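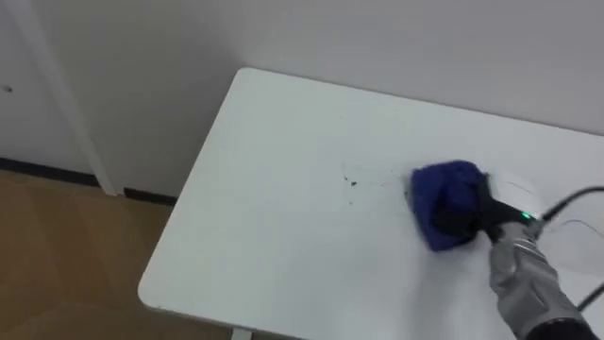

Ellholm are through to the regional cup final, and I've still got no voice from Sunday. They beat Vodside 22–17 away from home, in front of 300 or so of us squeezed along one rope, and I'd happily watch every minute of it again (all right, maybe not the first 20). It's the first time the club has got this far in the rugby cup, so you'll forgive me if I go on a bit. Vodside scored twice before we'd got out of our own half, and at 14–0 down I was wishing someone would take a blue cloth to the scoreboard and wipe it clean, the way you'd do a white table after tea. Then Roald Eklund picked up a loose ball near halfway and just kept running. I don't think he even looked up until he was over the line!

It was 14–10 at the break, after a penalty from right in front, and the second half was a proper scrap. Vodside kicked three points to stretch it, we lost our hooker to a bad ankle, and the rain came in sideways. But our forwards kept picking and driving – nothing pretty – and on 63 minutes they shoved the whole lot over in the corner. The conversion went in off the post, which made it 17–17, and I'm told you could hear us from the car park of the Zacharias stores. 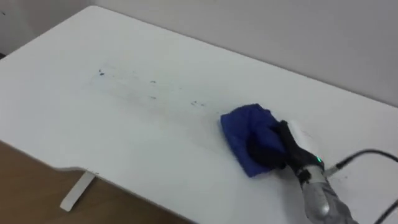
So who scored the winner? Eklund again, from a tap penalty 35 metres out that everyone on the ground thought he'd kick. He went left, handed off the full-back and slid in by the flag with two men hanging on to his shirt. The conversion missed, so we had to sit through the last few minutes with only five points in it, and Vodside had a line-out close to our line right at the end. They threw it crooked. I may have hugged a stranger in a Vodside scarf, who took it very well.

I caught Eklund on his way to the showers and he said his legs had gone long before the whistle. He also wanted it known that the first try was "mostly downhill".

The final is against Ornard in December, on their pitch, with kick-off at 2pm. Ornard beat us heavily in the league, but we had half a team out that day. The club is putting on a coach from the ground, and names need to go on the list in the bar by the end of training on Thursday.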